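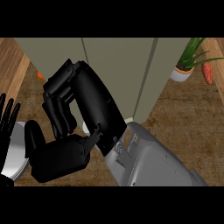 4.2 Changes in kitchen work at the Lultness site

The Lultness canteen serves lunch and an early dinner from a single kitchen. Before the Narar system was brought in, picking up and putting away dishes was shared among all kitchen staff and was not listed in any job description. The task was first worked out in simulation (Figure 3) and then moved to the kitchen in stages over 6 months.

Figure 3. Simulated kitchen used for task development, with the robot's hands near a white plate.

We logged 787 handling tasks during the study period. Of these, 431 were finished by the robot without help. In the remaining tasks a worker stepped in, most often to move an item the hand could not grip or to clear a path between the counters. Staff called this "minding," and by the second month it had become a duty of its own, assigned on the shift sheet in blocks of 60 minutes.

Workers differed in how they judged the change. Those on the dinner shift reported less bending and carrying. Those on the lunch shift said the lifting had gone down but that they were interrupted more often, and several asked that minding be kept apart from food preparation. The shift lead at Lultness agreed to this for Saturday only, when two extra people are on duty.

Pay grades did not change. Training did: new hires now spend part of their first week learning how to stop and restart the system, a topic that the older Husta handbook does not cover. Similar duties were reported at the Najjar site, where they remained informal and fell mainly to the newest staff. We return to this difference in Section 5.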